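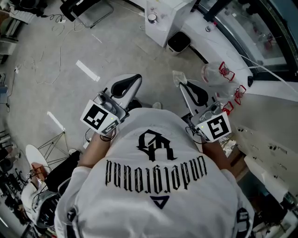 White tee, black gothic "OR" monogram on the back, with a curved line of lettering under it.

How I lay out a big gothic back print

I love a blackletter monogram on a plain white T-shirt, and it's a lot easier to do at home than it looks! Most of the work is in the layout, so I spend an evening on that and do the printing the next morning when I'm less cranky.

Start with the two letters. I trace mine from a 1944 sign painter's manual I found at a flea market in Perlow, but any blackletter alphabet will do. Draw them separately, big, on tracing paper. Then slide one sheet over the other until the strokes cross somewhere you like. Mark where one letter goes over and where it ducks under, and leave a thin gap at each crossing (I skipped the gaps on my first shirt and got a black blob).

Next, the curved line. Bend a flexible ruler into the arc you want, trace it, and space your words out from the middle letter. Go by eye here. Gothic capitals are wide and the little i's and l's are skinny, so even spacing on paper looks lumpy on cloth. A few thin flourishes at the ends will hide the fact that your line came out short. Mine always does.

Now tape the paper pattern to the shirt and get somebody to wear it while you stand back. Then have them lift their arms and reach forward, because the back of a shirt pulls wide across the shoulders and a print that sat nicely can look stretched.

For printing I use Candden black fabric ink and a plain wooden-framed screen. Slip a piece of cardboard inside the shirt first, please, or you'll be printing both sides. Do 2 light passes and let it dry overnight.

If you want a small extra logo, like the dark navy triangle farther down this one, print it last in its own session. Navy next to black looks great in daylight and nearly disappears indoors, so test it on a rag first.

Wash inside out, cold, and keep the iron off the print.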